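About Galach

Galach supplies and services washable work footwear for places where people stand all day on wet or hard floors: kitchens, clinics, laundries, fish counters, school cafeterias. We sell, fit, clean, inspect and re-issue foam clogs and closed work shoes. We do not sell fashion footwear.

What we do

Most of our customers are on a service contract. Under the contract we hold a pool of footwear in the sizes the site needs, collect used pairs on a fixed schedule, and return them cleaned and inspected. Footwear that fails inspection is replaced from the pool at no extra charge, up to the annual limit written in the contract. Sites with fewer than 12 wearers can buy outright and send pairs to us for cleaning on a per-pair basis.

At present we have 2,585 pairs in circulation. Each pair has a number on the heel label and a matching record in Triva, our tracking system. The record holds size, issue date, number of wash cycles and the result of every inspection. Customers can read their own records but cannot edit them.

How we are organized

The workshop is divided into intake, wash, inspection and storage. Intake and storage are at opposite ends of the building, and used pairs do not pass through the storage area.

Melahat Polat founded the company and is responsible for contracts and purchasing. Hülya Oral runs the wash line. Inspection is under Nazmiye Saraç, who also wrote the current inspection sheet. Serpil Taşdemir handles fitting visits and size exchanges. Tshepo Makhubela maintains the equipment and the Triva database.

Sizing and fitting

Foam clogs are made in whole sizes. A wearer who normally takes a half size is fitted by measuring the longer foot under load, then trying the size above and the size below. Heel lift is checked on a ramp - flat-floor fitting misses it too often. We keep fitting sets in two lines, Tanabe (wide last, no strap) and Aser (standard last, swivel strap). Fitting visits are included in the first year of a contract and charged by the half day after that.

Insoles supplied by the wearer are accepted if they can be removed before collection. Insoles left in the shoe are taken out at intake, bagged and sent back with the next delivery.

Cleaning

Clogs are washed in open racks with the opening facing down, using a neutral detergent. High temperatures shrink closed-cell foam, so we do not use tumble heat or steam at any stage. Drying is by moving air at room temperature. Pairs stay on the rack until the toe pocket is dry to the touch, and the rack is not released by time alone.

Straps are left on for washing. Rivets are checked after drying and replaced in pairs.

Inspection

Every clog is inspected on four points: sole, side wall, rim and footbed. Sole wear is measured with a depth gauge at the heel and under the ball of the foot. The limit is 3 mm of remaining tread.
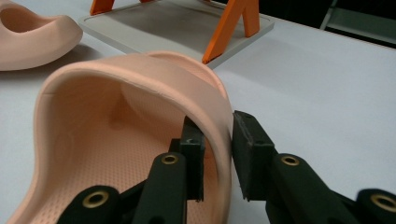 Side walls and footbeds are checked by hand and eye under a fixed lamp. The wall is compressed between an inner and an outer contact point, then released, and the inspector looks for creases, splits and areas that stay flat. On a peach-pink clog with a thick rounded rim, shallow creases are easier to find than on the black stock. The footbed takes longer. Its surface is a fine grid of small dots, and residue from soap or flour sits between them, so the inspector goes over it with a dry nylon brush before grading. The toe pocket is in shadow from most angles and gets a second look with a hand light.

Results are entered as pass, rewash or withdraw. A pair is withdrawn if either clog fails. We do not match a good left with a good right from another pair, even in the same size and color, as wash shrinkage differs from one pair to the next.

Withdrawn footwear

Withdrawn pairs are sorted by material. Foam without metal parts goes to a processor that grinds it for underlay. Almost 100 pairs leave us this way in an average October, when the school sites do their main exchange. Footwear with bonded rubber soles cannot be processed there and is disposed of as general waste.

Working with us

New contracts start with a site visit and a head count by size. Delivery of the first pool follows after the sizes are confirmed in writing. For purchase orders, include the line name, size, color and quantity. Colors are subject to stock and we do not hold every color in every size - ask before ordering mixed lots.

Visits to the workshop are by appointment. Closed shoes are required past intake.

Page last revised Thursday, April 27, 2023.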